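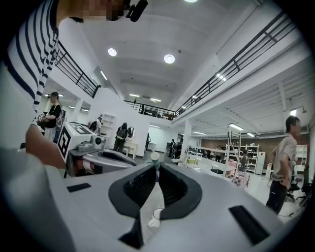 Famura Table Wax, 500 g tin

We started making Famura in the back kitchen at Grornamthorpe for our own tables, and it grew from there, mostly because people who came to lunch kept asking what we put on them! It's a soft paste wax for sealed stone, painted wood and most hard tabletops, and it goes on with any old cotton rag you have lying in a drawer.

A tin lasts a good long while. You want a dab the size of a hazelnut for a small café table, rubbed in with circles, left alone for ten minutes and then buffed until your arm complains a little. Twice a year is plenty (we do ours in April and again before the holidays).
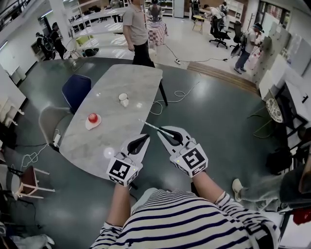
The recipe came from Lech Szewczyk, and we've changed it only once, when we swapped the old lemon scent for a gentler one called Mirninlow, with a bit of rosemary in it. If you loved the lemon, write to us, we still pour a small batch now and then.

Please don't use it on raw marble or unsealed slate, as the wax can darken them. Try a hidden corner first if you aren't sure what you have. 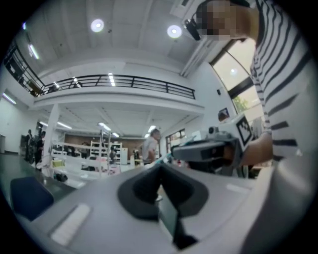 Striped shirt, navy pad, gray-green desk.

Size: 500 g tin with a screw lid
Item number: 102
Scent: Mirninlow
Keeps for: 2 years unopened
Sold by: Chmielewska Home Goods

Orders placed before noon leave the same day. Kacper Cieślak packs every one of them and is happy to tuck in a gift note if you ask.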